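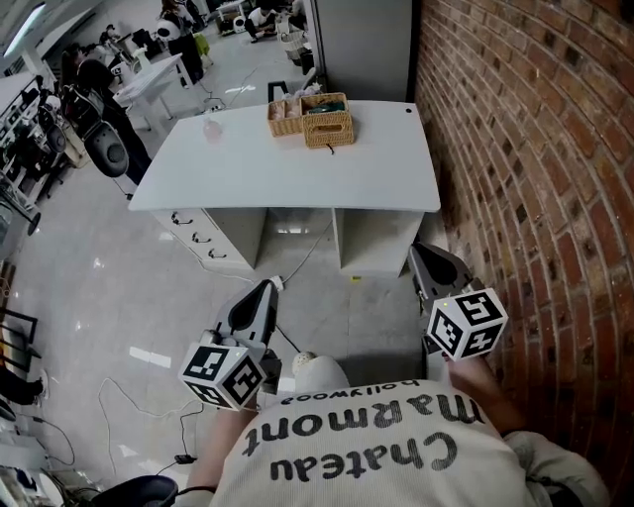
Are bricks just rocks that somebody cut very neatly, a reader in Trollberg asked me, and if they aren't, where do they come from? And why are they always laid in that zigzag way?

I love this question, partly because I grew up in a brick house and never once wondered about it until I was much too old! So let's talk bricks.

## Bricks start out as mud

A brick is baked clay. Clay is a kind of very fine, sticky earth. If you've ever dug a deep hole in a backyard and hit something heavy and squishy that stuck to your shovel like peanut butter, you may have met some.

Clay is made of tiny, tiny flat bits, so small that you'd need a powerful microscope to see one. When there's water between them they can slide over each other, and that's why you can squash clay into a snake or a bowl or a wobbly dinosaur and it stays put. Try the same thing with dry sand and you just get a heap.

Clay by itself can be a bit of a pain, though. It shrinks when it dries, and if it shrinks unevenly it cracks. So brickmakers often mix in some sand. I tried making little bricks with no sand at all one July, out of clay from the creek bank at Rokley, and by the next morning they looked like dried-up puddles. My second batch had sand in it and came out much better (still ugly, but in one piece).

## Giving them a shape

For thousands of years people made bricks one at a time. You took a wooden box with no top and no bottom, threw in a lump of wet clay, scraped the extra off, and lifted the box away. Slap, scrape, lift. A good brickmaker could keep that up all day, and I get tired just thinking about it.

Lots of factories today do it a different way. A machine pushes the clay out through a hole in one long rectangle, a bit like toothpaste coming out of a very large, very square tube. Then wires slice it up, the same way a wire cuts cheese. If you ever see a brick with holes through the middle, it was probably made like this. The holes save clay, make the brick lighter, and help it dry and bake evenly all the way through.

Some old bricks have a dent in the top instead. Brick people call that dent a *frog*. I have read several explanations for the name and they all disagree with each other, so pick your favorite.

## Drying, then a very hot oven

Wet bricks can't go straight in the oven. Water trapped inside would turn to steam, and steam needs a lot more room than water does, so it pushes its way out - sometimes with a bang. The bricks have to dry first, and slowly.

After that they go into a kiln, which you say like "kill" with an n on the end (some people leave the n off). A kiln gets far hotter than the oven in your kitchen. It gets hot enough to glow inside.

And something important happens in there. Dry clay turns back into mud if you drop it in a bucket of water. Clay that has been through the kiln doesn't. The heat changes what the clay is made of, and some of it melts a little and glues the rest together as it cools. You can leave a good brick out in the rain for longer than your great-grandparents have been alive and it'll still be a brick.

So, back to the question from Trollberg. A rock was made by the Earth, usually over an enormously long time. A brick was made by people, usually in a few days. Some of the ingredients are the same, because clay comes from rocks that rain and weather have slowly crumbled, so you could say a brick is a sort of great-grandchild of a rock.

## Why are so many of them red?

Rust! Well, close enough. Many clays have iron in them, and when iron gets hot with plenty of air around, it joins up with the oxygen and turns reddish, just like an old bike chain left out on the lawn. Clay with lots of lime in it can come out yellow or cream. If there isn't much air in the kiln, you can get dark purples and blue-grays. And some brick walls are white for a much simpler reason, which is that somebody painted them.

## The zigzag

Go find a brick wall and look at where the bricks meet. In most walls, the up-and-down joints don't line up from one row to the next. Each brick sits across the gap between two bricks underneath it.

You can test why with toy blocks. Build one wall with every block straight on top of another, in separate towers standing side by side. Build a second wall with each block covering a gap. Then push each wall gently with one finger in the middle. The towers come apart easily. In the other wall, every block you push is holding on to its neighbors, and they all share the shove.

The pattern is called a *bond*. The plain zigzag, with all the long sides showing, is a running bond. In other walls you'll spot short ends mixed in with the long sides. A long side is called a stretcher and a short end is called a header. Once you know those two words you'll be annoying everyone on walks, like I do.

## What about the stuff in between?

That's mortar. It's usually sand, water, and cement or lime, and it goes on soft, like thick frosting. It fills in the bumps so each brick sits flat, and then it hardens. It's often made a little weaker than the bricks on purpose. Walls move a tiny bit as they warm up and cool down, and it's a lot easier to scrape out and replace a line of tired mortar than a cracked brick.

## A sum to try

The garden wall I'm most fond of is in Vidal, on the way down to the bus stop. It has 1,199 bricks in it. I know because I counted them, twice, and got very cold doing it. If you could lay one brick every 3 minutes and never stopped for a sandwich, how many hours would that wall take you? You can use a calculator. Then think about how many bricks there must be in a whole street.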